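Speaker notes: Cut flowers that last the week
Cengiz Tekin, 07/12/2023
Slot is 40 minutes with questions. Slides in the shared folder.

Opening

Thank them for coming. Say who I am: I buy and condition flowers at Gökçe, the shop on the corner by the post office, and before that I packed boxes for Skarnenero, a grower out past the lake. At Skarnenero we cut 700 stems on a normal morning in May. Most of what I know about vase life comes from seeing which of those came back as complaints.

Main point to get across early: most of a flower's life in the vase is set in the first few hours after cutting. The packet of food helps, but it can't fix a stem that has been sitting dry.

Slide 2, what happens in the stem

Keep this short. Water goes up through thin tubes. When the stem is out of water, air gets into the cut end and blocks them. Bacteria do the same thing from the other side, more slowly. Recutting takes off the blocked part. Take 1 to 2 inches, at an angle, with a sharp knife. Pass the knife around. Kitchen scissors crush soft stems, so if scissors are all they own, tell them to get them sharpened.

Slide 3, buckets

Clean enough to drink from. At Gökçe we scrub with dish soap and a little bleach, rinse, and let them dry upside down. Somebody always asks about pennies and aspirin. I have tried both and saw no difference. Sugar alone makes it worse because it feeds the bacteria.

Slide 4, where to set them down

Away from the fruit bowl, the radiator and the window that gets afternoon sun. Ripening fruit gives off ethylene, and carnations will fold up overnight next to bananas. Also mention that cut flowers left lying on a table lose water the whole time they are there. 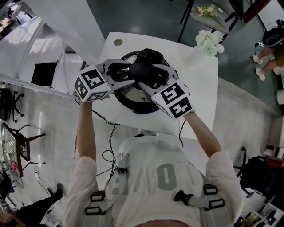

White flowers at the far right corner of the table.

Ask the room how long they usually leave a bouquet before it goes in water. Let two or three people answer. My own limit for roses is 11 minutes, and I go over it at home like anyone else.

Slide 5, by type

Roses: strip leaves below the water line, leave the guard petals on until the day they are needed.
Tulips: cold water, shallow. They keep growing in the vase. Wrap in paper overnight if they bend.
Hydrangea: can be revived by putting the whole head under water for an hour.
Daffodils: on their own for 4 hours first. The sap harms other flowers.
Lilies: pull the anthers as they open. Warn cat owners, every part is poisonous to cats.

Slide 6, the trial

We compared two brands of flower food, Plomex and Urkis, in the back room at Gökçe. Same roses, same tap water, changed every other day. Both gave us 7 good days. Plain water with no changes clouded early and the necks bent. Say clearly that this was one batch of roses in one shop.

If time is short, skip slide 7 (wiring) and go to questions. Leave the handout by the door. Knife goes back in my bag before people come up to the table.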